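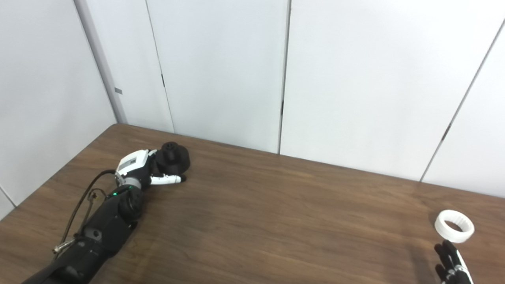 4. Equipment Plan and Budget

4.1 Scope of the purchase
The project group was asked to prepare an equipment plan for the two-arm handling station. The plan covers hands, spare parts, cabling and test objects for one school year. The arms themselves are already on the department's inventory and are not charged to the project.

4.2 Present condition of the station
Trials are carried out on a wooden table with small parts, among them a black stepped piece and a white ring with ridges on its inner surface. The cable at the wrist runs in a wide loop over the tabletop. The group requests cable guides before any other accessory.

4.3 Quotations received
Two suppliers were contacted, Steder and Lustach. Steder offered a set of replacement finger segments for $936, with delivery in 30 days. Lustach did not quote for single segments and would supply complete hands only. Jana Kröger compared the terms, and the group recommends the Steder offer.

4.4 Smaller items
Cable guides and ties: $100
Printed test rings, set of 11: no charge (school workshop)
Table clamps: deferred to October

4.5 Approval
The plan was reviewed by Ute Reinholz and Leszek Grabowska on February 10, 2023. Approval was given for sections 4.3 and 4.4. A request for a second set of finger segments was returned to the group, with instructions to submit wear records first. Henrike Engelhardt will keep these records.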